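Equipment Review: Lobo Bench Arm, Second Evaluation

The Kurnumus workshop tested the Lobo arm in March on routine computer refurbishment. Joana Rebelo supervised 50 trials. The purchase price, $3,549, includes the gripper and the wrist camera.

Sorting screws and moving empty cases required little staff attention. Cable work remains unsuitable for the arm and was stopped after 5 attempts. Fitting a graphics card falls between the two. The arm holds the card upright and brings it over the motherboard dependably, but lining it up with the slot is slow.
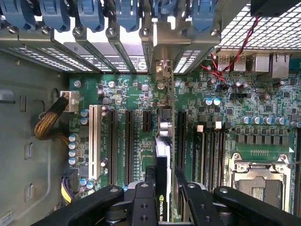
Staff were asked to check the seating of every card by hand, and this practice should continue. The workshop rates the arm acceptable for supervised use only. A further review will follow the next software release.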